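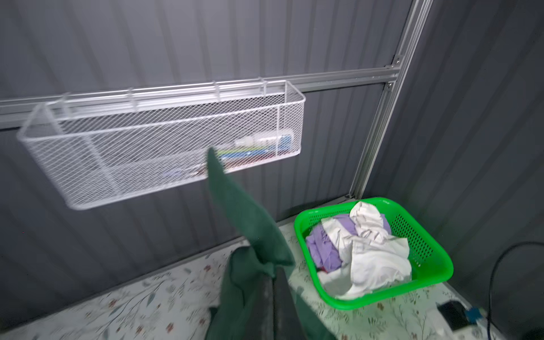 Cities cool down slowly after dark, and this chapter is where we work out why. I've put it straight after the one on sunlight for a good reason (well, I think it's good): you'll need albedo again almost at once. Albedo is the share of incoming sunlight that a surface sends back, and colour gives you a first rough guess at it. Take a white wire-mesh basket on a rail with a dark grey corrugated metal wall behind it. Put that pair out in the sun and the dark wall will soak up far more of what lands on it, while air slips straight through the mesh and carries heat off the wire. Colour, bulk and airflow are going to follow us through every section, so get used to looking at ordinary stuff and asking about all three!

I grew up in Monthorpe, in a brick house with a bitumen driveway, and my bedroom was unbearable every February. The paddocks past the edge of town were cool enough for a jumper by 10 pm. Same sky, same sun, same weather report on the radio. When I finally borrowed a proper thermometer and rode my bike out there and back, I was hooked, and I've been boring people at barbecues about it ever since.

What I'd bumped into is called the urban heat island. The name makes it sound like a summer daytime thing, but the difference between town and country is often biggest at night, when the air is still and the sky is clear. Keep that in mind when you see a map of it. Always check what time the readings were taken, and whether they're for the air or for the ground, as the two can look very different.

4.1 Storing the day's heat

Every surface has an energy budget. Sunlight comes in, and so does infrared from the sky and from anything warm nearby. Some of that energy is reflected or radiated away, some heats the air, some evaporates water, and whatever is left goes into the material itself. Brick and concrete are good at that last part. They take heat in all day and hand it back for hours after sunset.
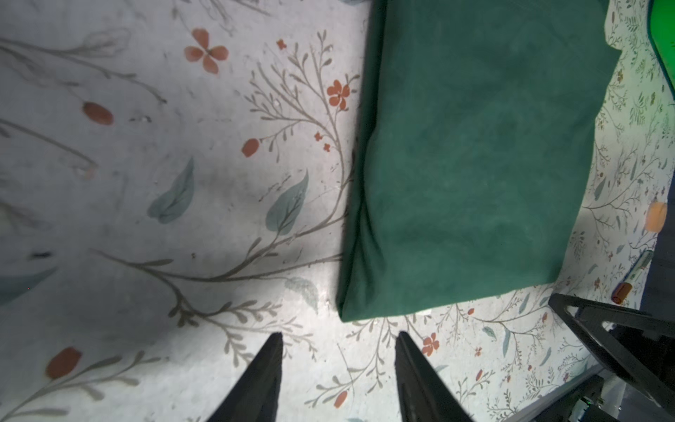

Figure 4.2 Folded dark green cloth on a patterned tabletop.

Thickness matters too. A thin sheet warms quickly and cools quickly. Fold it over on itself and you've trapped air between the layers, so heat has a harder time getting from one side to the other. Loose dry soil does much the same job with the air between its grains. You can scorch your feet on dry beach sand at noon, dig down the length of your hand, and find it pleasantly cool.

Nouhaila Hajji and I once logged temperatures in two streets in Hovlow, one with big old trees and one with hardly any. We left 48 sensors out for most of a summer and lost a few to possums. 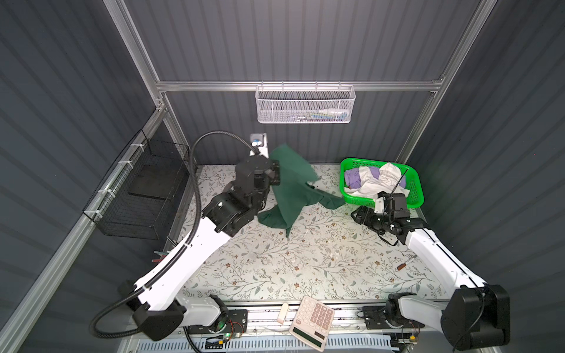
The leafy street was cooler in the afternoon, as you'd expect from the shade and from all that water leaving the leaves. After dark the gap shrank, and on a few still nights it vanished altogether. A dense canopy blocks part of the street's view of the sky, and that slows the loss of infrared. I'd still take the trees, any day of the year, but it's a handy warning against thinking one fix works the same way around the clock.

Before you go on to 4.2, go outside an hour after sunset and hold your palm near a wall that faced the afternoon sun, then near a patch of lawn. Write down what you notice. We'll put numbers to it in the next section.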